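Shared Workshop Course, Handout 4: Cables, Reach and the First Pick

Welcome back, everybody, and thank you for sweeping up so nicely on Thursday! By now your arm should be bolted down, powered, and answering when you send it to its home position. If it isn't, please don't fret over it at home by yourself. Bring it in and we'll sit down with it together, and you can read through these notes in the meantime and catch up on the exercise later.

1. Routing the gripper cable

I'm putting this first, even though it's the dullest part of the evening, and I'd ask you to be patient with me. The cable that runs out to the gripper has to be long enough for the wrist to turn all the way in both directions, and it has to stay out of the way of whatever you are picking up. Those two wishes pull against each other a little. Start with more slack than you think you need, move the arm slowly through every pose you plan to use, and only then put on the ties. Ju-won Ryu pulled a connector right out of the board on an earlier build by tying first and moving second, and very kindly lets me tell that story to each new group.

Leave the tie nearest the wrist loose enough to slide a pencil under. Check it again after an hour of running, and once more before you go home.

2. Setting the hover height

Hover height is the place where the gripper waits before it goes down. In the Pollitz script it's the second value in the settings file, in millimeters, and it comes set at 83. That is fine for a bare table. Once you have a container with walls on it, measure to the rim, add your clearance, and type in the new number. I like a generous clearance for a first try – you can always shave it down when you trust the thing.

Please also measure your reach. On our build the farthest comfortable point is 457 mm from the base, and past that the wrist begins to sag and your picks will land short. Mark your own limit on the table with a bit of masking tape and keep every object inside it.

3. Exercise: small things into a basket

Choose a handful of small objects of different shapes and finishes. Round ones are wonderful teachers, and so are shiny ones. Lay them down with enough space for the fingers to open on both sides, and put your basket toward the back, where the arm can reach it without sweeping over everything else.
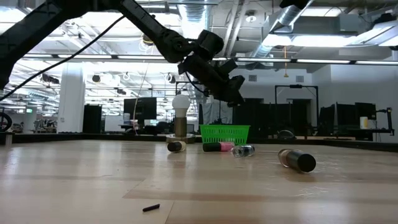

Figure 1. Gripper empty above its next job: nail polish style bottles on their sides, green basket at the back.

Run each object 13 times and write down every result on the sheet, including the embarrassing ones. A bottle that rolls away counts as a miss, and so does one that is gripped but dropped on the way over. If you get the same miss again and again, lower the closing speed before you touch anything else, and change only one setting between runs.

For next time: bring your filled-in sheet, your settings file, and the small screwdriver from the Welero kit. We'll begin on the camera mount, and there will be tea.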